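Score the Robot on the Messy Table

Most papers on robot grasping still report one number. The arm tried 2000 picks, it got so many of them, and the number goes in the abstract. I think we should stop reading that number first.

Our group at Erach spent the spring repeating a result from the Pritach method, which trains a policy from wrist cameras and one fixed camera. On single blocks, spaced well apart, our scores came close to the published ones. Then Agnes Cruickshank, who set up our trials, began leaving the blocks where they fell. 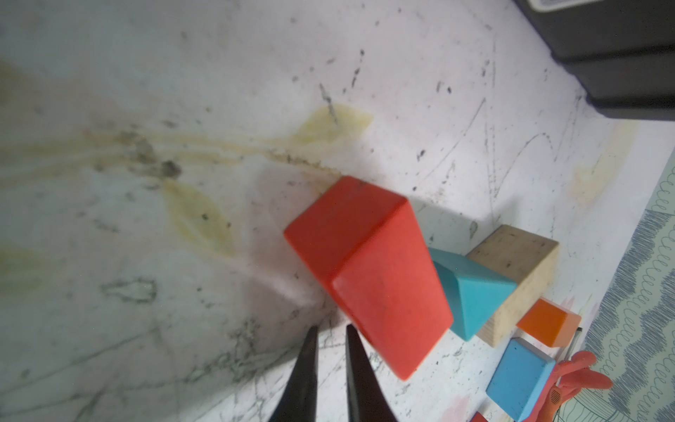 A success rate depends on the layout as much as on the policy. Papers tend to give the number of objects and leave out the distance between them. That distance matters a great deal. A turquoise prism leaning on a red block is a different problem from the same two pieces a hand's width apart, and a wood cube touching the prism makes it different again. We went back through 115 failures and sorted them by whether the target was touching something. Most of them were contact cases. The average had hidden this.

The usual answer is more data. Morrison, the lab that built the Vumo benchmark, asks for 3000 demonstrations per task, and I don't doubt that more helps. 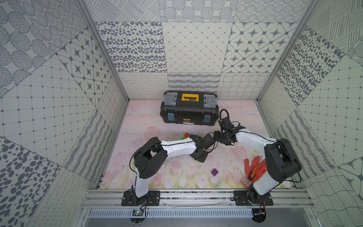 But more of the same layouts mostly buys a better score on those layouts. With 2 arms the problem grows, as one arm can crowd the other out of a pile that either could handle alone.

My proposal is cheap. Report two rates, one for free objects and one for objects in contact, and publish the starting layouts with them. 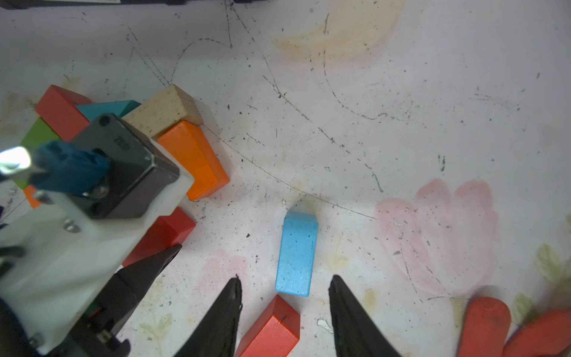

Some reviewers will say this makes methods look worse. It will, for a year or so, ours included — our contact rate is not one I enjoy showing. I would still take it over a single average that changes whenever someone tidies the table.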